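Gripper trial station — pre-run inspection, Fukville bench
Inspected by: Ivone Andrade
Reviewed by: Reinaldo Conceição
Month: April
Compared units: Prerero two-jaw, Pestano two-jaw

1. Emergency stop, reach and function — OK
Comment: Tested from both sides of the bench.

2. Arm mounting bolts at torque — OK

3. Cable slack at full wrist rotation — MONITOR
Comment: Loops pass close to the jaws at low approach. Re-clip before the Pestano unit goes on. Elaine Bragança to recheck.

4. Jaw pads, wear and seating — OK
Comment: Prerero pads at 3,000 cycles, replacement set in the drawer.

5. Controller log, faults cleared — OK
Comment: 813 grasps logged on the Prerero, 494 on the Pestano. 4 stalls, all Pestano, all on round items.

6. Appliance clearance — MONITOR
Comment: Keep speed limit on for moves toward that side of the table.

7. Wrist indicator lit before enabling motion — OK 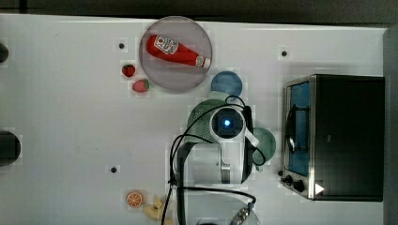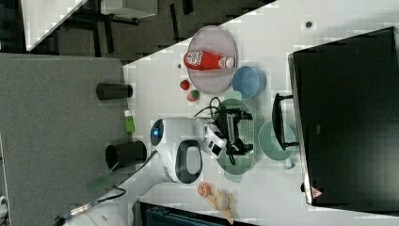
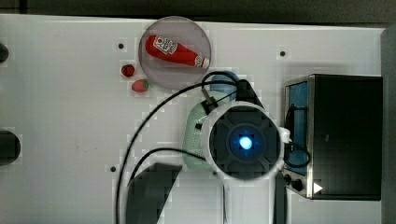 Items 3 and 7: cables near the arm, blue light on.

Can the speed limit be lifted once the Pestano unit is fitted?
Leave it on until item 3 is closed and Reinaldo has signed the sheet. After that, raise it one step at a time and log any stall against the gripper in use.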